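Witik Support > Data Collection > Simulation
Print this ticket | E-mail this ticket

Ticket: Episodes saved with the success flag set too early (bottle to compartment)
Opened by: Jintana Boonyarit
Assigned to: Rainer Reinholz
Status: Solved, waiting for confirmation
Opened: September 13, 2021

Jintana Boonyarit wrote:

Hello, we collect demonstrations in simulation for the bottle task. The operator guides the arm and the hand with the glove, and each episode should end when the bottle is released inside the wooden compartment. After the update of the recorder, many episodes are closed while the fingers still hold the bottle. The last batch has 24 episodes and 23 of them have this problem. The policy which we trained on them in Cirance brings the bottle to the compartment and then stays there with the hand closed.

I already restarted the recorder and loaded the scene again. The result was the same. Wanpen Sangkhawat tried on her computer with the older glove profile, also the same.

Rainer Reinholz wrote:

Thank you for the clear report. Please send me the task file and one rendered view from the moment when the flag changes. Do not delete the batch yet - the joint data is probably good and we can label it again.

Jintana Boonyarit wrote:

The task file is attached. The view is from the render camera, with the white bottle still in the grip and partly over the compartment.

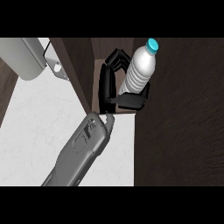 Can we keep the short episodes for training if the release is missing?

Keep them only for the reaching and placing part, and give them a separate label. If they stay together with the full episodes, the policy learns that the task finishes with a closed hand.

Rainer Reinholz wrote:

I found the reason in the task file. The success test looks only if the center of the bottle is inside the box volume of the compartment. The old recorder waited for the operator to press stop, so this weak test did no harm. The new one stops by itself when the test is true.

Please change these points:
- add the condition "no contact between hand and bottle"
- set the hold time to 3 seconds
- switch off "auto close" until the first new episodes are checked

Jintana Boonyarit wrote:

I made the changes and Kittipong Suwannarat recorded a few new episodes. They now continue until the hand is open and moved back. One was not accepted because a finger still touched the cap, and I think this is correct. We will record the batch again and keep the old one under the label "place_no_release".

Rainer Reinholz wrote:

Good. I will add the contact condition to the default task file, so other teams do not meet the same problem. Please write here when the new batch is trained.

Related tickets
Glove calibration lost after sleep mode
Replay shows the object one step behind the hand
How to merge two batches with different labels
Export to Cirance stops at the last episode

Contact support | Copyright Witik | Back to top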